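Let the Cameras Roll at Town Council

By Nisha Mathur
October 9, 2005

I have become a fan of the Clindholm town council, and I mean that the way other people mean it about a ball club. I have favorites. I yell at the screen. And I owe it all to a bill in the state legislature that deserves to pass this session with every vote in the room.

The bill is short. It says that any town with more than 3,578 residents has to record its council and planning meetings and put them on the web within 4 days, free, with the agenda alongside. Clindholm started doing this on its own in February, and what a difference it has made! I used to know my council by its yard signs. Now I know that Toveck Road was nearly closed to trucks on a voice vote at ten minutes to eleven, and that the member from the east side asked the only question anyone asked about it.

I watch in the kitchen, mostly, while I clean up after supper. A zoning appeal lasts as long as a sinkful of pots. The budget hearing took me three nights and I loved every one of them. 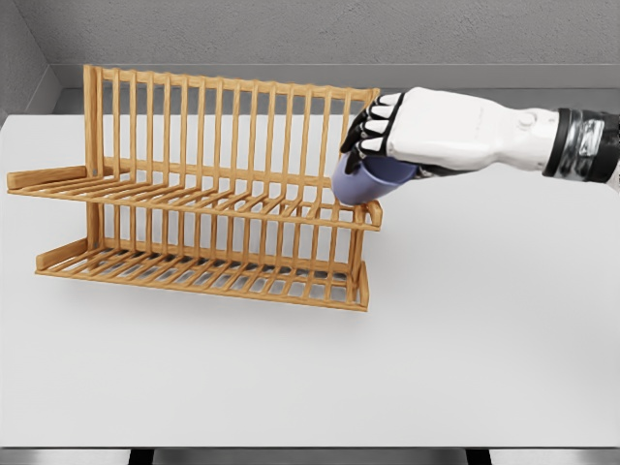 A blue mug beside a wooden dish rack.

Opponents say the minutes are enough. I've read the minutes. The night of the Toveck Road vote they run to 40 lines, and 11 residents' worth of argument, some of it very good, comes out as "public comment was received." Minutes tell you what was decided. If you want to know why, or who looked uncomfortable, you have to have been in the folding chairs, and the folding chairs are a lot to ask of a nurse on second shift or a father with twins.

Then there is the money. Our town spent $2,275 to get started, which covered the camera, two microphones and a shelf to put them on. That is less than we paid to repaint the lines at the Uniyal Field parking lot. The bill's sponsors have set aside a small grant for places that can't manage it, and I'd like to see that grant made bigger, but it is no reason to wait.

The complaint I take most seriously is that members will play to the camera. Some will! Ours did, for a month or so — we had one speech about snowplows that belonged in an opera house. Then they got used to it. They still ramble and they still lose their place in the packet, and I like them better for it.

What I like best is hearing other people talk about it. Two women ahead of me in line at Fledorix Hardware last week were arguing over sewer rates, and they were quoting the meeting, the real words, right down to who said them. I joined in. We held up the register and I'm only a little sorry.

The House committee takes up the bill this month. Call your representative — the office will pick up, and the call takes a minute. Tell them you want to watch.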